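# Parallel fingers on the Franka: Gevach pads vs. stock, and where to put the wrist camera

**aurelio_t**

We have two sets of fingers to choose between and I'd like opinions before I order more. One set is the stock pair. The other is the Gevach set, longer, with flat faces and a thin rubber pad. Arm speed and grip force are the same for both. I ran 300 picks on each, mixed objects, all on a black tabletop.

The Gevach set won on boxes and lost on anything flat. Boxes into a cup went fine with either one. A small box going into the cup only needs the fingers to stay parallel on the way down.
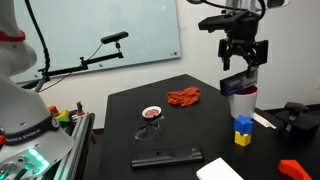 *Navy box at the cup, side view of the bench.*

My problem is the thin stuff. Anything lower than the blocks, the long fingers touch the table before they close.

Controller is a Sidix, firmware from March. Wrist camera plus one fixed view.

**rutilio.l**

What's your approach height for the thin objects? We had the same complaint and it was a bad tool offset. The controller still had the old finger length in it. The arm thought it was 21 mm higher than it was.

**aurelio_t**

Checked that first. Offset is right for both sets. I can touch off on the table and read zero.

**wekik_mel**

I'd go back to the stock fingers. Long fingers flex. You don't see it on a box because the box has square sides, but put a round object in there and the tips open up under load. I've gone through 2 sets from two different makers and both did it.

**perla_e**

Disagree with Mel. Flex depends on the plate thickness, and the ones I have are stiff enough for anything under 500 g. I'd look at the camera before blaming the fingers. Aurelio, can you post what the wrist camera sees when you go for something flat? Side views don't tell me much. If a finger covers part of the object, your pose estimate is going to drift as you get close, and then you come in low on one side.

**aurelio_t**

Fair. This is the wrist view with the remote, back side up. It's one of the objects that gave me trouble.

Things I noticed going through the footage:

- The right finger is tall in the view and overlaps the white disc behind it. Anything sitting on that side gets partly covered.
- The lower end of the remote is down at the gripper, so the camera never gets the whole outline with open table around it.
- The safety glasses are clear and the table shows right through them. My segmentation gives up on them at this distance. The fixed camera does a little better. 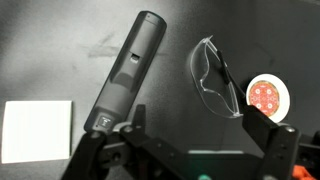
## Split from the thread above: camera mounting and occlusion

**perla_e**

OK, so I would move the camera before touching the fingers. A black remote on a dark gray surface is already a hard case, and you're asking for a clean edge right where the gripper is. Tilt the mount a few degrees and take the last pose estimate from higher up. Don't update it during the final descent.

**wekik_mel**

Tilting costs you depth accuracy at the tips. I tried it on a Ponce bracket and went back.

**rutilio.l**

How much tilt, Mel? A few degrees made no difference for us.

**wekik_mel**

More than a few. Fifteen.

**rutilio.l**

Then that's a different test.

**jarrah_p**

Reading along because we're about to buy the same fingers. Two questions. Did anyone try a lighter mat under the objects? And does the Sidix let you freeze the pose from the pendant, or do you have to script it?

**aurelio_t**

Script only, as far as I can find. No mat yet. I'd like to keep the dark table - the boxes and blocks work fine on it and I don't want to redo those numbers.

Plan for now: keep the Gevach fingers, freeze the pose 60 mm up, small tilt. I'll run the remote and the glasses again with both finger sets and post the counts by 2nd May.

**perla_e**

Post the misses too, please, with which finger touched first.

**wekik_mel**

Still say stock fingers. But run it.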